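Sundora gripper fingers: three months on the bench

I bought the Sundora finger set in October for the arm I've been building in our shared workshop, and it's had a proper hammering since. You get the fingers, a metal mounting plate and a bag of bolts. No printed instructions, just a web page that assumes you already know what you're doing (I didn't!).

Fitting took me a whole evening, mostly because one bolt kept fouling the bracket and I had to file a bit off. Once on, though, they're lovely and stiff. I ran 200 pick-ups with the puzzle blocks at a slow setting and lost 12, nearly all of them the long bar, which likes to twist as it lifts. My old Trukska pair dropped far more than that and squeaked the whole time.

Gripes? The flat face is a bit shiny, so I've stuck grip tape on my spare set, and the Zenside adaptor costs extra, which is cheeky. Still, I'd buy them again, and I've got my eye on the wider ones next.
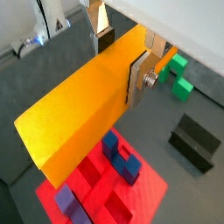
Ndlovu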